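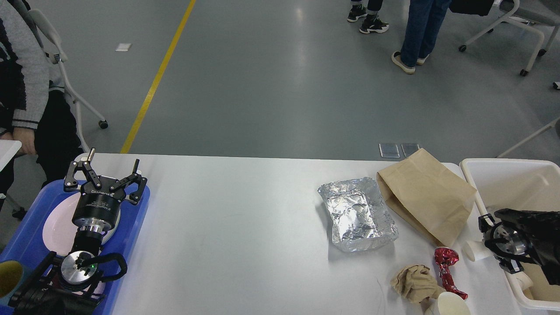 Breathing first, as ever, and I'm going to bang on about the ribs again because half of you were still lifting your shoulders last week. Get a paper bag, a plain brown one like the one standing to the right of the foil tray, and breathe out into it as slowly as you can manage. The sides should fill evenly. If it jerks, your ribs have dropped too soon (mine did for years!).

Now, consonants. In choral singing the vowel lands on the beat, so the consonant has to come before it. Try the first page of the Koskela Evening Psalm at crotchet = 87, speaking only, then whisper it, then sing it on one note. Altos, bar 26 is yours and I want to hear that double "l" in "hallelujah" from the back of the hall, which seats 400!

Blend is mostly listening. Sing a bit quieter than the person beside you and see what happens to the chord. I love this bit, it goes all warm and buzzy when it works.

For February: learn pages 3 to 9 from memory and bring a pencil, please, a real one.

Venla Koskela

Print this page | E-mail this page

Home | Handouts | Scores | Rehearsals | Contact

Comments

Preda: Is the tenor divisi in bar 26 as well or just altos?

Allora: Just altos, tenors come in on the next page.

Joveo: 87 feels quick for the whispering, we did it slower at home and it helped.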